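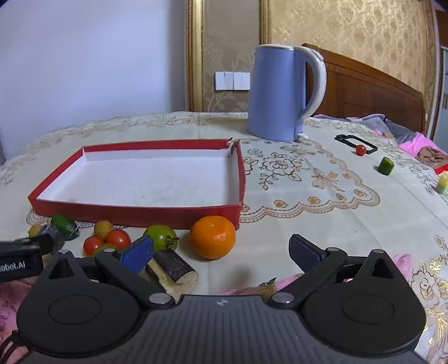 3.2 Keeping the gripper in shape

I'll be upfront that this is the least glamorous part of the paper, but it's where most of my evenings went, so bear with me. The hand-held gripper is a pretty simple beast: a ribbed body, a mirrored pair of black linkages, and a dark blue pad at each tip. Everything that can go wrong goes wrong at the pivots. After our first 400 grasps the left finger had picked up a bit of slop, and the pads were closing slightly off centre (you could feel it on a cherry tomato well before the logs showed it).

Henrike Hollmann wrote the routine we ended up with. Before each session we open the fingers all the way, wiggle each joint sideways, and snug up any pivot that moves. Then the pads get a wipe with a damp cloth. We learned that one the hard way, when juice dried on a pad and a tangerine came along for the ride on release! Every 70 grasps we stop and do it again, kettle on, no rushing.
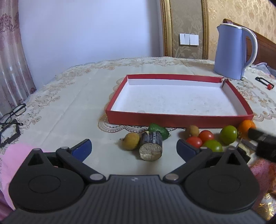 Figure 3. Fingers open over the mixed produce, with the shallow red-sided box lid behind.

Araceli Arriaga wanted a proper fixture for checking pad alignment, and she was right to ask, but the one we ordered from Plident never fit our linkage. So we check against the produce itself. Close gently on a tomato, look at where each pad touches, and if one side lands early, loosen that side's tip, square it and try again. It took me 19 minutes the first time and now takes 3.

One note on the cloth. The embroidered and floral patterns gave our Grultine tracker plenty of features to lock onto, and swapping to a plain grey sheet in the Disedstead lab made the pose drift noticeably worse. We kept the patterned cloth for all the runs reported in Section 4, creases and all. Spare pads live in a zip bag with the hex keys, and if you're repeating this work I'd order two sets, as the left one wears faster for reasons we still haven't sorted out.

Contact: Zamora Manipulation Group, Disedstead | © the authors | Back to top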